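How does an electric car stop?

A car with a motor and a battery can do a clever thing. When it slows down, it can take back a part of its energy. In this text we explain how.

First, think about your bicycle. When you ride fast, you have energy of movement. When you pull the brake, a rubber block rubs on the wheel. The rubbing makes heat, and the heat flies away in the air. You can not use it again. 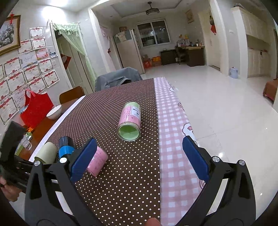 Three rolls on the dotted tablecloth

An electric car has brakes that rub too. But it has also its motor, and the motor can work in two directions. If the battery gives electricity to the motor, the motor turns the wheels. If the wheels turn the motor, the motor makes electricity and sends it to the battery. This work makes the wheels heavy to turn, so the car becomes slower.

The Fidadon is a small electric car from the company Gimier. It has 2 seats and weighs 138 kilograms without the battery. On the long hill in Castellanos the driver takes the foot from the pedal, and the car rolls down slowly – the motor is holding it back.

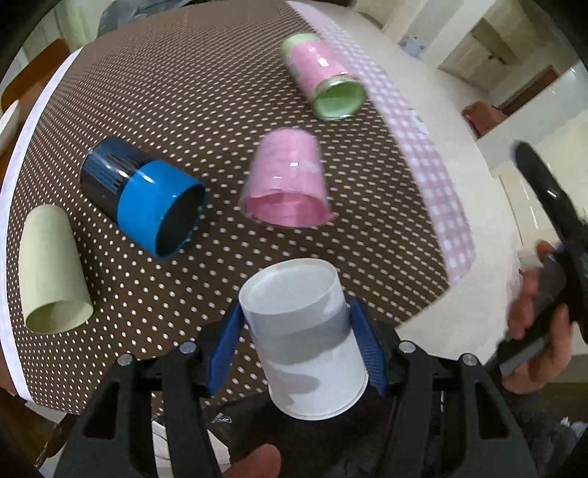
Does the battery become full in this way? No. Some energy is always lost, for example as heat in the motor and in the wires. Also, a battery which is already full has no room for more. Then the car must use the normal brakes.

Try it at home: if your bicycle has a dynamo lamp that presses on the tire, lift the wheel and turn it by hand. Switch the dynamo on and turn again. Do you feel the difference?

Text: Cloledari children's pages, November 8, 2024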